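Packing & Travel Help > Luggage > Folding and fitting

How do you fold a striped knit so it lies flat in a small suitcase?

Asked by stripes_and_socks

I'm going to my cousin's place in Undanley in August, a train and then a bus, and I want to do the whole trip out of one small hard-sided case with a navy lid. I love this case! It opens flat like a book, it rolls like a dream, and I have finally stopped overstuffing it. Where I keep coming unstuck is the folding. My tops go in neat and then end up as a lump in one corner by the time I get there. Stripes make it worse, because every crooked fold shows.

I have 2 questions really. Do you fold on the bed, on a table, or straight into the case? And does it matter which way the stripes run? I'd also love to hear if anybody stages their stuff on something before it goes in. My bed is too soft and my kitchen table is usually full of, well, kitchen.

3 answers

Answer from Clyde Esposito (marked as helpful by 163 people)

Oh, I love this question! Table, every time. A mattress gives under your hands and the fold goes wavy. And get yourself a tray, a plain one with a raised rim, a little smaller than one half of your case. I've been folding onto a tray for years and it has changed how I pack. Whatever fits inside the rim fits in the suitcase, so you find out before you've got the zipper half closed.

I put the tray in the middle and open the case on the right, lid back, so everything moves one way. Small bottles wait in a wire basket at the back until the clothes are done. The first fold doesn't have to be pretty, either. A loose rectangle is plenty to start with, and you tidy the corners after.
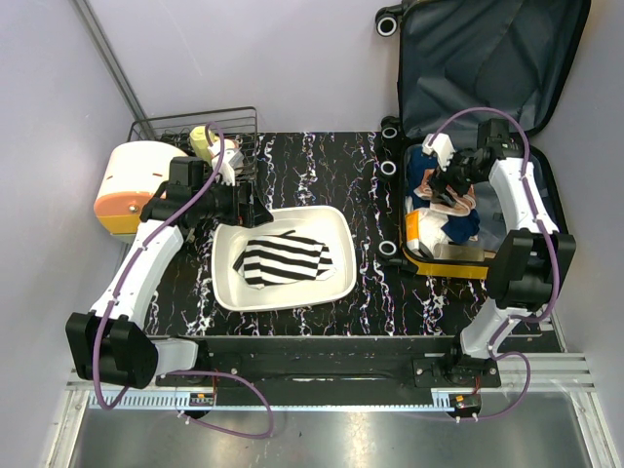

Steps for a striped top

1. Lay it face down and smooth it from the middle out. Take your time with this one, it's most of the job.

2. Fold one side in so the stripes on the flap sit right on top of the stripes underneath. Then the sleeve, straight down. Same on the other side.

3. Bring the hem up to the collar, or in thirds if it's a long one. I like the stripes running across the finished shape because you can see right away if you've gone crooked.

4. Tuck in any corner that sticks out. Labels and hem flaps are the usual ones.

5. Lift it with both hands flat underneath and set it in the case with the fold toward the hinge. If you grab it by the edges you'll be back at step 1!

Heavy things go at the wheel end. When the case stands up, that end is the bottom, and if your shoes are up top they slide down and squash everything. I'm pretty sure that's where your lump is coming from.

For weight, my Collison case takes 12 tops this way with room for socks down the sides. Yours may be different, depends how deep the shell is.

Comment from stripes_and_socks: The wheel end!! My shoes have been at the handle end this whole time. Trying the tray tonight.

Comment from Clyde Esposito: Yay! Let us know how the stripes come out.

Answer from rollitall_76

roll them. done. never folded a thing and i went to Doucet and back with one bag

Comment from stripes_and_socks: Do your knits come out okay? Mine get a sort of twist in them.

Comment from rollitall_76: i dont really look

Answer from Cletus Yazzie

Clyde has it covered, so just a few extras from me. I use the Zamness packing cubes for underwear and socks and leave the tops loose on the flat side. Cubes are wonderful but they waste space with anything wide.

Keep liquids out of the clothes side completely. I had 600 ml of conditioner let go on me once and it got into every sweater I owned. Now bottles get their own zip bag, cap up, packed last, and I've moved down to little ones.

Rolling is great for T-shirts and gym stuff, by the way. I'd still fold a striped knit. And do up the inside straps if your case has them, a lot of people leave them dangling and then wonder why things shift around. Have a great trip!

Related questions
Which side of the suitcase do shoes go on?
Can I pack a sweater on top of a toiletry bag?
Getting the smell out of suitcase lining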